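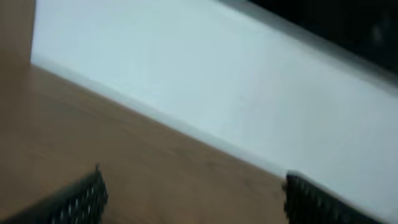 The corner of a light brown wooden tabletop.

Working from the kitchen table: tips for small firms whose people stayed home

Many small companies sent their people home for what they thought would be a short time, and then the home office became a normal part of the business. In our firm, Filotton, this was also so. We have 10 employees, and only 2 of them had a real desk at home. The others worked at the table where the family eats. I collected the tips below from our own practice, and I hope they are useful also for other offices.

Give the table a timetable

A table that is used for work and for dinner needs a fixed hour when it changes its job. In my home the computer goes away at 5:30 in the evening, also when a letter is only half finished. Everything goes into one flat box, and the box goes on top of the bookshelf. In the first weeks I left the papers at the end of the table "only for tonight", and after one month we were eating on the sofa.

Protect the surface

Put a desk pad or a piece of thick felt under the computer and the mouse. Small rubber feet can leave marks on oiled wood, and these marks do not go away with water and soap. Lift the monitor when you move it, do not push it. For cups, one cork coaster on the side of your writing hand is enough.

If there is already a white ring from a hot cup, try first a soft dry cloth and a very little furniture oil, in the direction of the grain. Wait one night before you try again. I do not recommend toothpaste, which many people suggest. It scratched my table.

Cables

One power strip, fixed under the table with two screws or with strong tape, is better than three extension cords on the floor. Choose one with a switch. Mark both ends of each charger cable with a small piece of colored tape, the same color on both ends. Do not put the strip under a rug -- it can get too warm there, and you will also step on it.

Height of the chair

A dining chair is usually too low for typing. A firm cushion of two inches helps more than a soft one of four. If your feet do not stand flat after this, use a shoe box filled with old magazines. My own table is 29 inches high, and I needed both the cushion and the box.

The money question

We decided to give each employee $400 for the home workplace, one time, against receipts. It was less than we paid before for parking and coffee in the office. Write down before the purchase who keeps the chair when a person leaves the company. We did not write it down, and we had two unpleasant conversations in February. Ask your accountant how such a payment must be booked, the rules are different from place to place.

For the receipts we use a simple shared folder called Skalleo. Each person has a subfolder, and the file name is the date, the shop and the amount. In the first year we had 58 receipts in it and I could find every one when it was needed.

Paper at home

Customer papers should not lie open where guests or children pass. A cardboard folder with an elastic band costs very little. Once a month bring the old paper back to the office and put it in the shredder there. Our neighbors in the building, the print shop Hakim, let their people drop off such paper in a locked bin by the entrance, and we copied this idea.

Calls and noise

Put a folded towel under the computer when you speak on a call, it takes away the sound of the table. Curtains help, a full bookshelf helps too. If the washing machine is on the other side of the wall, run it before 8 in the morning or during lunch.

For the line itself, try a cable to the router before you pay for a faster contract. We changed our provider to Itport and the calls were still bad for two colleagues. They bought a longer network cable and since then I have heard no complaints from them.

Keep the old box of your monitor, if you have space. You will need it when the office calls you back for some days in the week.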